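3.2 The table, the tray and the bottle

I should say up front that the arm was the easy part. We got it onto its mount in one evening (Darcy Chan did most of the lifting, I mostly held the flashlight), and after that the two of us spent the better part of June arguing about what it ought to be picking up. Everything in the workshop is either too heavy, too greasy or belongs to somebody who wants it back. In the end we settled on stuff you'd find in a kitchen: a red serving tray and a plain water bottle with a screw cap. The job is to take the bottle and put it in the tray. That's the whole thing! Ghizlane Amrani thought it was too simple to write up, and by the second week she was the one staying late to fix it.

The cloth started out as a way to get rid of glare. The bare tabletop threw back so much light that our tray finder, which is really just a color threshold with a few cleanup steps, kept picking out shiny patches and calling them edges. A white cloth fixed that right away. It also wrinkles, and every wrinkle makes a little gray shadow, so we traded one problem for a smaller one. We tried ironing it between runs for a while and then gave up, and all the results in Section 4 are with the cloth however it happened to be lying. Figure 3 has the bottle in the gripper over the cloth, with the tray still empty. 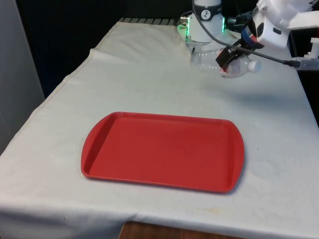

Lardale Shared Workshop, Home Robotics Group

Figure 3. Bottle held sideways above the table, tray near the middle. The ring on the arm is lit green.

Holding the bottle sideways was Rodrigo Sarmiento's idea and I was against it. My plan was to grab it upright by the neck and lower it straight down, but then you need it to stand up by itself when you let go, and a light plastic bottle really doesn't want to. Sideways, the fingers close on the ridged part of the body and the bottle only has to be laid down inside the rim. The rim then does us a favor and keeps it from rolling off across the table. The catch is clearance. Come in too low and the cap end bumps the rim on the way over, so we set the approach height at 90 mm above the cloth and drop to 15 mm for the release.

We ran 846 attempts in all, spread over the evenings when we could get the bench. For each one, somebody slid the tray to a new spot and turned it a bit by hand. I wanted to do this properly with a random number table, but Darcy pointed out that we'd be at it until Christmas, so "a new spot" means wherever the person on duty felt like putting it. I do think that biases us toward the middle of the table (people are lazy, me included), and anyone repeating this should probably mark out a grid first.

The other thing to watch is the cable. It has to have enough slack for the wrist to turn, and with too much slack it hangs in front of whatever the camera is trying to look at. We lost 32 attempts to that before Ghizlane added a check that throws out any tray outline with a dark stripe through it and asks for another look from a slightly different arm position. It's slow, and it's a hack, but we left it in for everything reported below.

Release timing is covered in 3.3, along with the settings we used for the fingers.

Related items
Gosselin bench mount: drawings and cut list
Finding a tray by color, workshop notes
Plundar gripper settings, second version
Bremstead open evening: sign-up and directions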